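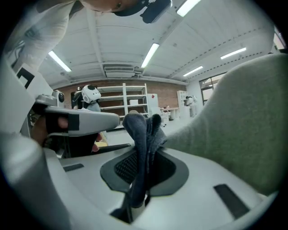

Dark gray-blue sock, held upright during sorting.

Laundry and Linen Room, Citico House: Picture Gallery

Last updated: 6 April 2004

The Laundry and Linen Room serves the residents of Citico House and the guest rooms of the Sernitz wing. It receives personal clothing, bed linen and kitchen cloths on a fixed weekly schedule and returns them folded and labeled. The room was moved to its present location in October, when the former linen store in Room 236 was given over to reading space.

This gallery is intended for new residents and their families. Further pictures will be added as they are approved by the House Office.

Notes on the picture

Socks are handled one at a time. The sock shown is a plain dark one, crumpled at the upper end. Plain dark socks are the most difficult to return to their owners, and residents are asked to mark each one inside the cuff with the number issued on arrival.

The room in which the picture was taken is a wide one, with a white ribbed ceiling crossed by beams and panels.

General information

Personal clothing should be delivered in the bag provided, closed at the neck. Socks may be placed in the small mesh bag supplied with it. Each resident is issued 2 mesh bags; replacements may be requested from the House Office.

Unmatched socks are kept for 36 days in the Skukora cabinet beside the linen counter. They are arranged by color and may be inspected whenever the counter is open. Items unclaimed after that period are passed to the Ruotsalainen Fund for use as cleaning cloths.

Wool and other delicate items should be handed in separately and mentioned to the attendant at the counter. Inquiries concerning lost or damaged clothing may be made in writing or by calling extension 3281.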